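Drawer opening remains a useful test of household robotics. At Parnano, Nivaldo Queiroz runs it in simulation, where friction and handle height can be changed between trials. His June series logged 266 attempts on wooden fronts with metal bar handles.

The two black fingers must straddle the bar, close, and pull along the drawer's axis. A small angular error loads the handle sideways.
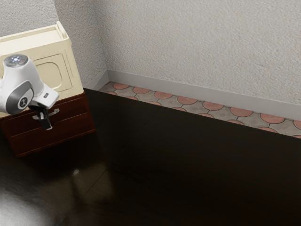

## What carries over

Contact is the weak point. Queiroz expects simulated grasps to need retuning on real furniture, where runners bind and screws work loose.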